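Weighing Bench Helpers Wanted – Herkeck Workshop, Undham

Do you like small, careful work with your hands? We're looking for 2 people to join us at the weighing bench from September, and we'd love to hear from you!

The job is sorting and weighing little wooden blocks for the Lirnidlow building sets. One block at a time goes on a small digital scale, the number goes in the log, and the block goes in its tray. A full set has 100 blocks, and the current order is 683 sets, so there is plenty to keep us going. You'll also help with packing, labels and (everyone's favorite) picking out the nicest grain for the sample boxes.

No experience needed. Si-woo Hong runs the bench and will train you over your first few shifts. Good eyesight for a small display helps, and so does being happy with music on – we take turns choosing.

Shifts start at 9 a.m. and finish at 1 p.m. You must be 18 or over. Parking is behind the Nam building, bikes can come inside.

To apply, send a short note to Nimal Bhattacharjee at the Herkeck front office. A few lines about yourself is plenty – no résumé required.

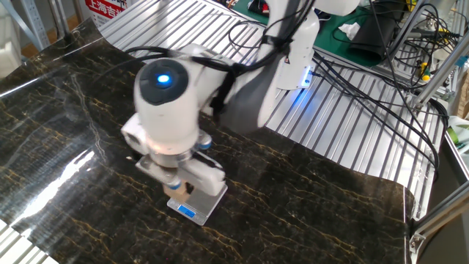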